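Software Notes: The planner release, and what the score leaves out

Certon shipped the new version of its two-arm planner at the end of May, and the announcement went round our inbox four times in one morning. It promises "household-ready coordination." We have been running it on the laundry task since the week it came out, and I would like to slow everyone down a little.

First, what is good. The old version planned each arm on its own and then checked for collisions afterward, so you spent half your day watching one arm wait for the other. The new one plans both arms together when they share an object. The install is cleaner too, and the config file no longer has to be edited by hand in three places. Somebody over there reads bug reports -- I am grateful.

Now the number. The release notes quote 797 successful runs on the Groltoletti task set. That set is made of boxes. Rigid boxes, with square corners, sitting on a bare table with nothing hanging off the arms. If your planner can't move a box by now, you should be in another line of work. A wicker basket bends when you squeeze it, and a wet shirt is a different shape every time you look at it. Neither shows up anywhere in the 797.

The second thing is the cables. The collision model that comes with the release has links and joints and grippers in it, and no cables at all. The planner believes the space beside each forearm is free. It will route the other arm through that space if the path is shorter, and the log will tell you the plan is valid. We now pad both forearms by hand, which works and which makes a good many plans near the washer door fail outright. I would sooner have the failures.

Shadows and held cloth at the washer:
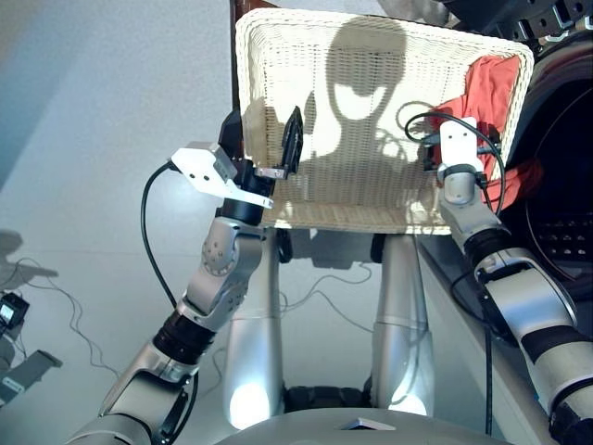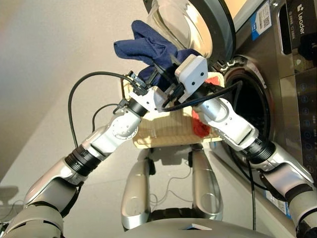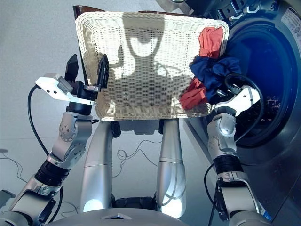

Perception gets less attention in the release notes than it should. The Ticona segmentation module is bundled in and turned on by default, with a confidence cutoff that is far too generous for our floor and our lights. A dark patch on pale weave can come back labeled as fabric. The planner then reaches for it with total conviction. Raising the cutoff helps with that and costs you the navy items, so pick your poison, or do what we did and write a small filter that asks whether the patch moves when the arm does. It took an afternoon. It should be in the package.

Timing is the last complaint. We logged 300 planning calls and the median was 510 milliseconds, against the 200 in the notes. Our computer is older than theirs, fine. But the slow calls bunch up when both grippers hold the same thing, and that is the one case this release was supposed to fix.

So my advice to the groups asking whether to upgrade: do it for the install and the joint planning, and keep your old collision settings in a folder where you can find them. Clitberg has a patch for attached cables in its public branch. We plan to try it next, with the arm speed turned well down.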